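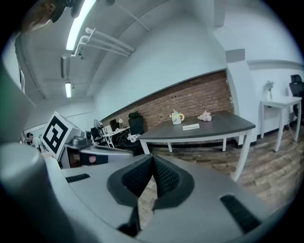
Demonstration gathering is the everyday name for the work of collecting examples from which a robot can learn a task, and in the form described in this article it is done by people carrying a gripper around by hand. The person doing the task holds the tool much as one would hold a large pair of kitchen tongs, closes its fingers on a thing, moves it, lets go, and starts over, while a camera on the tool records what passes in front of the fingers. Because the camera travels with the hand, the fingers stay in view at the bottom of the picture the whole time, and the learning system gets to know the world from just behind them. A tabletop with a lidded mug, some artificial flowers and a flat white box on it is the sort of modest setting in which a good deal of this work is carried out, and office furniture, side tables and the odd standing fan are welcome in the background, where they give the system a taste of the clutter it will meet later on.

Terms

A single recorded try at a task is usually called an episode. It begins with the fingers open and away from the object and ends when the object has been set down and the fingers have moved clear again. A string of episodes made in one place, with one set of objects, is a session, and all the sessions for a task taken together make up a collection. Some groups say "demo" for episode and "scene" for session, which can make for muddled conversation when two groups sit down to share their work.

Equipment

The hand-held gripper is generally built to match the one that will later be fitted to a robot arm, down to the shape and surface of the finger pads. Soft or textured pads are common, as they hold smooth things such as cups without much squeezing. Many setups also make use of square black-and-white markers, printed in a known size and fixed somewhere the camera can find them. From the way a marker looks in each picture, the software can work out where the camera was, and so where the hand was. The Trnka grip, a light tool worked with a trigger, and the somewhat heavier Vistumance handset are two designs often met with in small workshops.

Carrying out a session

A session normally opens with a slow sweep of the room, which gives the software a map to hang everything else on. The objects are then laid out and the episodes begin. Newcomers tend to move too fast, and it is quite usual to ask them to spend their first hour simply picking up a cup and putting it down until the motion becomes calm and even. Between episodes the objects are shifted a little, turned, or traded places, and every so often the whole table is moved or the lights are changed.

The Fornon collection, put together in and around the town of Rustley, is a fair picture of the scale a small group can manage. It holds 1577 episodes recorded in 43 rooms, with 18 people taking turns at the gripper over six months, and it covers little more than the lifting, turning and placing of household things.

Checking and sorting

Once recorded, episodes are watched back, often at double speed. Those in which the tracking was lost, or in which a sleeve or a stray hand hid the object for too long, are set aside. Opinions differ on fumbles. Some groups throw out every dropped cup, while others keep the ones where the person recovered, on the grounds that a robot will drop things too and had better see how they are picked up again.

See also: Teleoperation; Learning from demonstration; Robot gripper; Camera tracking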